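How to trim your dog's nails at home

Updated 2019-10-05

Most dogs need their nails trimmed every few weeks. Dogs that walk a lot on pavement wear some of the length away themselves, but the dewclaws never touch the ground and have to be cut whatever the dog does for exercise. If you can hear clicking on a hard floor when the dog walks at a normal pace, the nails are too long.

This guide covers clippers and files, pale nails and dark nails, and what to do if you cut too far. It is written for a healthy adult dog. If a nail is split, swollen at the base or growing into the pad, leave it alone and ring your vet.

What you need

A pair of scissor-type clippers in the right size for the dog. Guillotine clippers also work, but the blade has to be changed often and they will not fit round a nail that has begun to curl. I use the medium pair from Fletine, which does for anything from a terrier up to a Labrador. Toy breeds need the small size.

A nail file or a battery grinder for the edges.

Styptic powder. Cornflour will do if you run out, though it takes longer to stop the bleeding.

Treats, cut very small. Cooked chicken is better than biscuit because the dog doesn't have to stop and chew.

A non-slip mat or an old towel.

A good light. Daylight next to a window is best.

Know where the quick is

The quick is the soft part in the middle of the nail. It has a blood supply and a nerve, so cutting it hurts and it bleeds. In a pale nail you can see it as a pink area that stops short of the tip. In a dark nail you can't see it from the side and you have to look at the cut end instead.

When nails are left long for months, the quick grows forward with them. You can't bring such a nail back to a proper length in one go. Take a small amount off once a week and the quick will draw back, a little at a time. My own dog came to me from the kennels at Trirnirier with nails that touched the floor when he stood, and I didn't have them where I wanted them until May of the following year.

Get the dog used to it first

Skip this part only if your dog already lets you handle all four feet.

Day one. Sit on the floor with the dog. Touch a shoulder, give a treat. Run your hand down to the elbow, give a treat. Stop if the leg is pulled away and go back up to the place where the dog was comfortable.

Days two to four. Work down to the paw. Hold it for a second, then for three seconds, then for five. Press gently on one toe so the nail comes forward.

Day five onwards. Bring the clippers out and let the dog sniff them. Touch them to a nail without cutting. Cut a piece of dry spaghetti next to the dog so that the sound becomes familiar.

Some dogs go through this in a week. Others need a month or two, mainly those who have been cut too short before. Keep each session under 5 minutes.

Cutting the nails

1. Put the mat down and have the dog lie on its side or sit next to you. A big dog is easier lying down. A small dog can go on your lap facing away from you.

2. Take the paw in your free hand with your thumb on the pad and your first finger on top of the toe, just above the nail. Don't squeeze. Move any long fur out of the way, or trim it with blunt-ended scissors.

3. Hold the clippers so the cut will follow the natural angle of the nail, sloping the same way as the pad. Don't cut straight across.

4. Take off a thin slice and look at the end. In a pale nail, stop 2 mm before the pink. In a dark nail, the first slices look dry and chalky. Keep going in thin slices until a small dark or greyish dot shows in the middle of the cut end. Stop there.

5. Give a treat and go to the next nail.

6. Do the dewclaws. They are on the inside of the front legs and sometimes on the back legs as well. They curl more than the others, so slide the lower blade in carefully.

7. Run the file over each nail from top to tip to take off the sharp edge.

If the dog has had enough after one paw, stop there and do another one tomorrow. It makes no difference to the nails.

Using a grinder

A grinder is slower but it is harder to go too far with one. The noise and the vibration are what most dogs object to, so introduce it switched off, then switched on at the other side of the room, then closer. Use the lowest speed. Touch it to the nail for two seconds at a time, as the nail heats up if you hold it there. Keep long fur and your own hair well out of the way.

The Unuvia grinder runs for 3 hours on a charge and has a guard with different sized holes. I leave the guard off for dark nails so I can see the end properly.

If you cut the quick

Stay calm. It looks worse than it is. Press a pinch of styptic powder on the end of the nail and hold it there for a full minute without lifting to look. Keep the dog quiet for half an hour and off gravel and mud until the next day. If it is still bleeding after 20 minutes, ring the vet.

Leave the other nails until another day if the dog is upset, and go back to a few days of handling and treats before you try again.

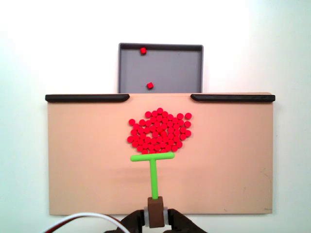
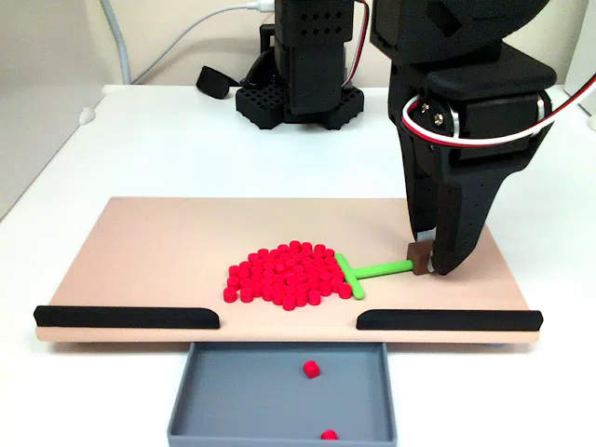
R. Quiambao

Common questions

How often should I do it? Every three to four weeks suits most adult dogs. Old dogs that walk less may need it every two.

Can I use human nail clippers? On a young puppy, yes. On anything bigger they crush the nail and can split it.

When should I start with a puppy? Handle the feet from the day it comes home. The tips can be taken off once they are sharp enough to catch on bedding.

Do clippers need sharpening? Replace them or have them sharpened when they start to bend the nail before cutting it. Wipe the blades after each use and put a drop of oil on the hinge now and then.

My dog won't have it at all. Ask the nurse at your practice to show you on one paw. If the dog growls or snaps, let the practice do the trimming and ask them about a referral to a behaviourist before you carry on at home.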